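Owners of rural property in Pluvville are now asked to register any private well within 90 days of purchase. The rule is sound in principle. Groundwater is shared, and a commune cannot protect what it has not recorded.

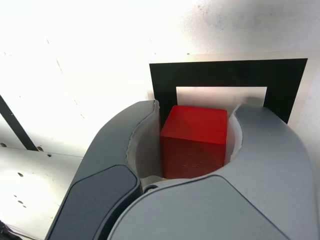 *A red cube between two gripper fingers.*

The difficulty lies in the form. It runs to 6 sections, must be lodged in person, and asks for a borehole depth that few sellers ever wrote down. Breneo, the firm appointed to assist applicants, charges 60 euros for a visit that settles only this one point.

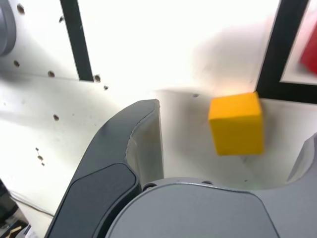
Badulitz adopted a simpler arrangement. Owners there declare the well's position and its use, and the depth is measured later at public expense. Pluvville should follow that course before December, and it should waive penalties for households that have already applied in good faith.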